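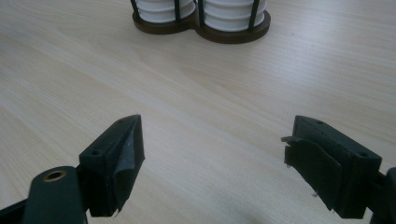
Figure 1. View from the gripper camera at the start of an approach to the double holder. The grip pads are frayed at their edges.

Grip pad wear and its effect on learning from hand-held demonstrations

Student project report, submitted Oct 15, 2020

1. Background

The Testton project collects demonstrations with a hand-held gripper and uses them to train a policy for table-top pick-and-place. The camera is fixed to the gripper, so the fingertips appear in every recording. They supply the only constant reference in the image, and the policy is assumed to make use of them when it judges distance to an object.

During recording in March it was noted that the pads did not keep their shape. The right-hand pad in Figure 1 has a jagged flap at its upper corner, which projects into the gap between the fingers. The left-hand pad is scuffed and ends in a ragged edge near the table. The question for this project was whether demonstrations made with pads in this state should be kept in the training set.

2. Method

Recordings were made on a wooden table. The task in each was to approach a holder, close on the top item of a stack, lift it and set it down on the bare part of the table. The operator began with the fingers open and the holder at the far side of the view.

A total of 2,000 demonstrations were recorded. Each was checked by hand against two conditions: the item had to be lifted in one attempt, and the camera track had to be complete. After checking, 1,591 were kept. Track reconstruction was done with Pitix, using its default settings throughout.

The kept demonstrations were sorted by pad state into three groups – intact, scuffed and torn. Sorting was done from the first image of each recording. Where the two pads differed, the worse one decided the group. Three policies were then trained: one on the intact group only, one on intact and scuffed together, and one on all groups. Network size and training time were the same for all three. Tests were run with new pads and repeated with torn ones.

3. Results

With new pads fitted, no clear difference was found between the three policies. With torn pads, the policy trained on the intact group tended to stop short of the stack and close too early. The policy trained on all groups did this less often. The intermediate policy fell between the two, but closer to the first.

A second set of tests was run with the fingertips masked out of the image. All three policies became worse at judging when to close, which supports the assumption in Section 1. The mask also hid part of the table, so the result should be read with some care.

4. Limitations

Pad state and recording order are linked, as pads wear with use. Later demonstrations were also made by a more practised operator, and this was not controlled for. Grip force was not measured. A torn pad may hold a smooth object less well, and the tests do not separate that effect from the visual one.

5. Further work

The Charvát pad design, which has a backing layer, has been ordered but was not fitted in time for this report. The tests will be repeated with it on the Ustberg table, where the lighting can be held constant. Until then, demonstrations with torn pads remain in the training set, with the pad state stored as a label for each recording.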